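The Arm That Sorts the Bottles, and the People Who Keep It Honest

6 minute read

Search stories, topics, people

Shirley Heywood starts her morning at the Makokha cell by pushing on things. She pushes on the pedestal, then on the bracket under it, then she takes hold of the arm's elbow with the power off and gives it a good firm wiggle. If anything clicks, the day's plan changes.

"A loose bolt down here is a millimeter," she says, tapping the base. "Out at the fingers it's a missed bottle."

Makokha is the smallest of the test cells at Wosside, and it may be the one people there love best. Its job is easy to say and surprisingly hard to do: pick up an empty plastic bottle and put it in the trash. The bottles can be standing or lying down, fresh or squashed, and clear plastic is a miserable thing for a vision system to find on a white table. Watching the arm work it out is a treat!

It gets to be a treat because of the setup. Heywood and her colleague Reijo Kinnunen rebuild the zero point of the arm every time the gripper comes off. They bring each joint to its mark, touch a steel pin to a set of reference spots, and let the software (a homegrown package called Clusska) work out how far the real arm has drifted from the one in the computer. Then they run bottles, 20 to a set, and watch the fingers come down on every one. 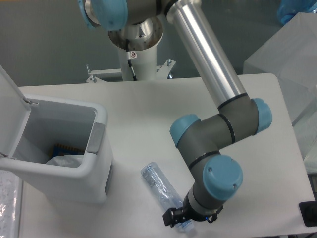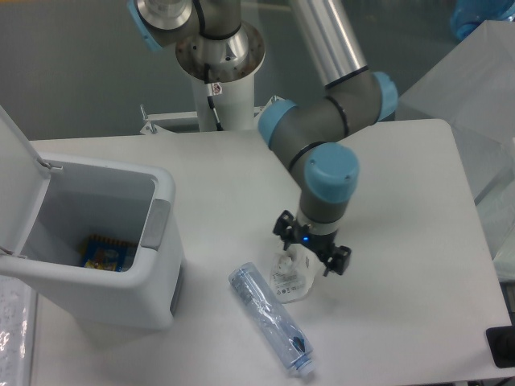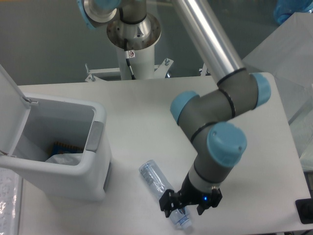
Kinnunen keeps the log. A good set is one where he writes nothing but the time. In a bad one he writes a lot, in pencil, with little arrows showing which way the fingers missed. Back in October the arrows all began pointing the same direction, and the pair spent most of an afternoon on the camera calibration before Heywood tried her wiggle test and felt the wrist give. One screw inside the gripper mount had backed out by less than half a turn.

They put it right with a torque wrench and a drop of thread locker, ran 300 picks straight through, and dropped 37 fewer bottles than they had in the same stretch the week before. Kinnunen still has the screw. He swapped it for a new one on principle.

The gripper gets the most attention. Each finger has a travel stop that has to be checked against a gauge block, and the closing force is set low, then brought up a little at a time. Too gentle and a bottle slides out on the way up. Too hard and it crumples and pops loose sideways, a wonderful thing to see once and a nuisance after that. Heywood likes to set the force by ear. She listens for the plastic to start crackling and backs off from there, and Kinnunen then measures what she picked and writes it down. They are usually happy with each other's answer.

Cables come next. A cable that rubs will fail eventually, so every run gets a fingertip inspection from end to end, and anything that feels rough is replaced the same day. The spare parts come from Vastix in a padded case that Heywood guards like a lunchbox.

By 4 in the afternoon the last set is done. The log stands at 94 good picks in a row, and Kinnunen would like to go for the hundred. Heywood is already reaching for another bottle.

Last updated: October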